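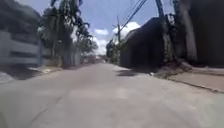 How to Review User Access After a Staff Departure

Use this procedure when an employee or contractor leaves and their accounts may still open client records. It applies to Hederex 10 and later. You need the Auditor role.

1. Open Hederex and go to Accounts, then Departures.
2. Select the person's record and click List Grants. The list loads 50 rows at a time — scroll to the end before exporting.
3. Export the list as CSV and save it to the case folder.
4. Disable the main login. Do not delete it, or the log entries will lose their owner name.
5. Revoke open sessions and any API keys.
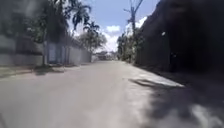 Issue 11

6. Check shared mailboxes in Dollia separately. Hederex does not read Dollia permissions.
7. Change the password on every shared account in the CSV.
8. Run the Sign-in Report for the past 28 days. Look for bulk downloads, new devices and sign-ins outside normal hours.
9. If the report shows activity after the departure date, stop and open an incident. Keep the raw logs — the summary view drops source addresses.

Close the case once both exports are attached.

Last updated December 11, 2019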